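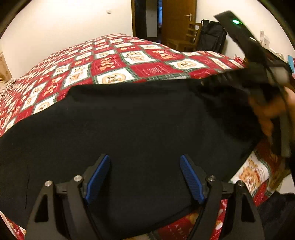 4.2 Overnight stops and packing on the Clodolwood trail

Walkers on long marked routes make many of their decisions in the evening, when they look at the next stage and lay out what they intend to carry. The Clodolwood trail runs for 112 kilometers between Asta and Drastex and passes through beech forest, heath and two river valleys. Its stages end in small villages where most of the beds are in family guesthouses. In such rooms the bed usually serves as the packing table, and a dark piece of fabric spread over a patchwork quilt, as in Figure 3, represents the kind of choice considered in this section: whether a layer is worn, packed or sent ahead with the luggage service.

Figure 3. Black fabric item laid out on a red-and-white patchwork quilt.

Respondents were asked to keep a short diary for each night spent on the trail. The diary recorded the length of the following stage, the weather forecast they had consulted, and the clothing and food they planned to take. Of the 100 diaries returned, 47 described at least one change of plan between evening and morning. The most common change was the addition of a warm layer before the heath stage, where there is little shelter from the wind. Changes were less common before the valley stages, even when rain was forecast.

Use of the luggage service had a clear bearing on these results. Walkers who sent a bag ahead carried fewer items but reported more concern about having left something out. Those who carried all their belongings gave more attention to weight at the start of the walk and rarely mentioned it after the second night. Suominen, in an earlier study of the Hunt ridge path, found a similar pattern among walkers traveling alone.

The diaries also show that route information was read unevenly. Distances and climbs were almost always noted, while remarks on ground conditions were often passed over. Several respondents reached the wet meadows below Asta in light shoes, although the printed guide advises boots on that stage until the end of April. The placing of this advice in the guide, at the foot of the page and apart from the stage map, may explain part of the result. Section 4.3 compares the printed guide with the signs on the trail itself.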